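The man who buys back your furniture

Amândio Aguiar will not sit down until he has turned the chair over. He did this twice in the cafe where we met, once for his own seat and once for mine, and then ordered a coffee as if the waitress had not been standing there the whole time.

"Stapled," he said of mine. "You'll be fine if you don't lean."

Aguiar runs Macedo, a secondhand furniture shop on the wrong side of the tracks in Prostdale, with one unusual rule. Anything he sells you, he will buy back at half price, whenever you like, in whatever state you have left it. He started doing this after his divorce, which he describes as an education in what a dining set is worth.

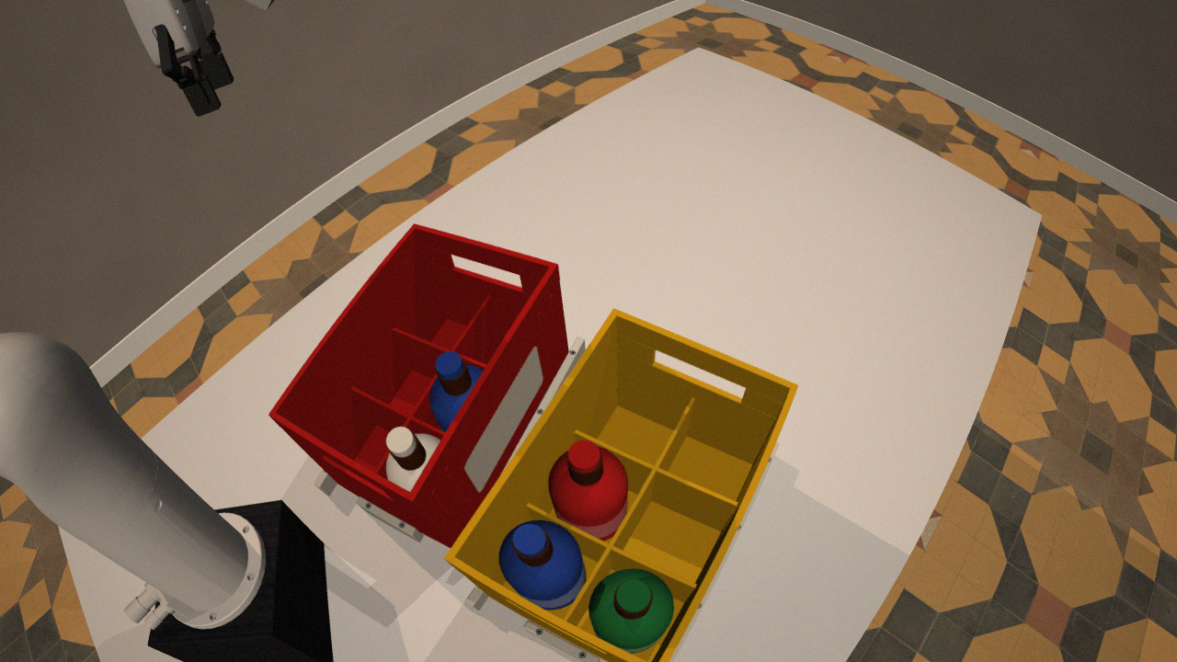

A white table, the color Aguiar says sells fastest.

"White goes in a day," he told me. "People think it makes the room bigger. Then they have spaghetti, and I see them in October."

The half-price rule was supposed to be a gimmick. His accountant begged him to put a time limit on it. Instead he had it painted on the window, and by his own count 616 pieces have now come back through the door, a few of them so often that he greets them by name. There is a walnut sideboard called Brakell, after the street it first came from, that has lived with four families and, he says, improved none of them.

I asked whether he makes any money.

"On the sideboard? A fortune. On the business, I make enough to keep buying the sideboard."

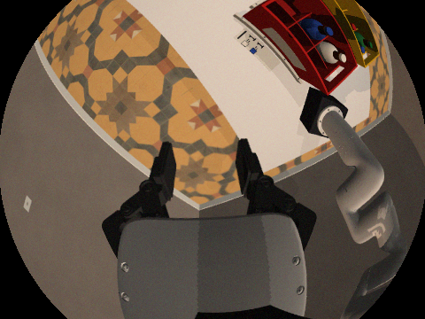

Page last changed: Monday, 4:15 p.m.

Most of his opinions are about glue. He is against it in drawers, in favor of it in chair legs, and unwilling to discuss it in connection with beds. He learned the trade at Hinora, a repair workshop that closed years ago, where the foreman used to saw a bad joint in half and leave the pieces on the bench of whoever had made it. Aguiar kept his. He showed me a picture of them on his phone, ahead of the pictures of his daughters.

"You can tell a marriage by the table," he said, stirring. "One end has rings from the cups, the other end has nothing. Somebody's been eating over the sink."

Does he tell the customers this?

"I did once. She bought two more chairs. I have no idea what that meant."

He has strong feelings about the people who haggle, and they are mostly fond. A man once spent an entire afternoon getting a bookcase down from $200, then tipped the delivery driver the difference. Another customer offered to pay in firewood – "good firewood, too" – and was turned down when Aguiar recognized a leg of it.

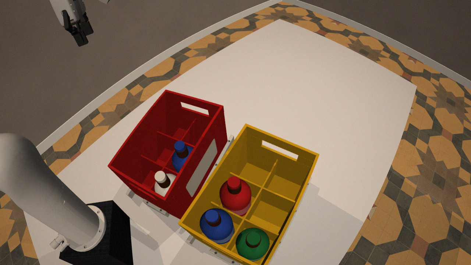
Lourenço Moreira wrote in after the first part of this interview ran to say that the rule is less generous than it sounds: he sold back a dresser in better shape than he bought it, new runners and all, and still got half. He would like it known that the runners were brass.

I read this to Aguiar over the phone. There was a long pause.

"They were very nice runners," he said. "I put the price up."
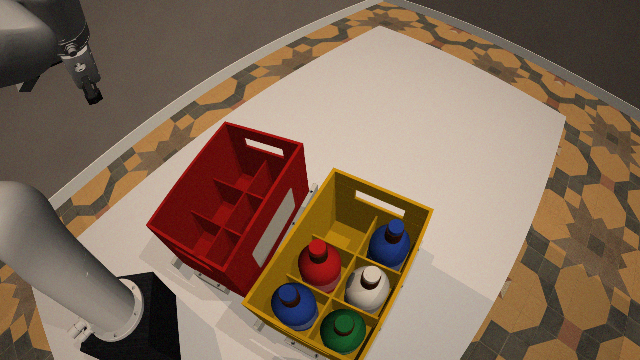

What he keeps at home

Almost nothing from the shop, as it happens. He has a bed, a lamp, and three chairs that don't match, one for each daughter and one for himself. The girls are campaigning for a sofa. He has told them they can have one when he finds one he wouldn't want to sell, and the older one has started leaving catalogs in his van.

"She circles the stapled ones," he said. "She knows what she's doing."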